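3.2 Table coverings and communal meals

The household survey was designed to record how tables are dressed for shared meals and how long each covering stays in use before it is replaced. Earlier work on domestic textiles has dealt mainly with woven cloths kept for feast days. Coated cloths have received less attention, although they were the everyday covering in most of the homes we visited. In the two study districts, Stavness and Barroso, 634 households returned a complete form. A further 902 forms were partly filled in and are used only for the questions on cleaning.

Respondents were asked to name the covering in use on the day of the visit, the shape of the table beneath it, and the type of tableware set out when guests outnumbered the family. Round and oval tables were grouped together, as respondents often used the two words for the same piece of furniture. Coverings were coded by surface (glossy, matt or woven) and by pattern. Printed food, and fruit above all, formed the largest pattern group in both districts.

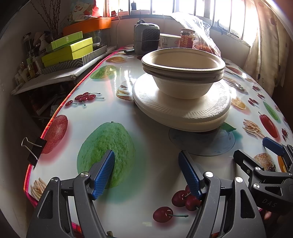
Cleaning practice differed less than expected. A damp cloth was the usual method for glossy coverings, with soap kept for grease. Of the households that reported a glossy covering, 85 per cent had never put it in a washing machine. Borders were often mentioned as the first part to fail – the edge is handled each time the cloth is straightened, and it rubs against chairs. Replacement followed wear at the edge more often than stains on the top.

Tableware was recorded on the same form (Figure 2). Disposable plates were treated as a separate class and divided by rim: plain, fluted or ridged.

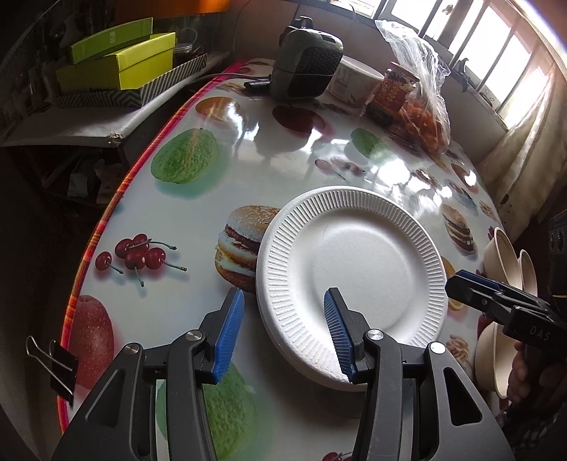 Households in Barroso tended to keep disposables for outdoor meals, while those in Stavness also used them indoors, chiefly at name days and after funerals. Nuria Collado's interviews suggest that the choice depends on who will wash up afterwards. The form did not ask this directly, and we treat the point as open. Moulded-pulp items were coded apart from other disposables because several respondents stored them in stacks with their everyday dishes.
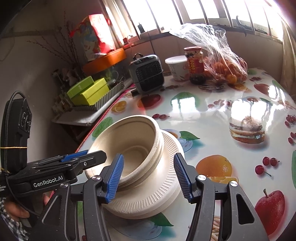 Last updated: May

The storage question was added after the Elta pilot, in which the location of tableware had been left to the visitor's notes. Those notes were too uneven to code. In the revised form the visitor marks a cupboard, an open shelf or the table itself. Items left on the table between meals were counted as stored there only if the respondent confirmed it – otherwise the entry was left blank.

Related items
Wear at the edges of coated cloth: results from the Elta pilot
Name-day meals in Stavness
Orov household survey: coding guide
Washing up and the division of kitchen work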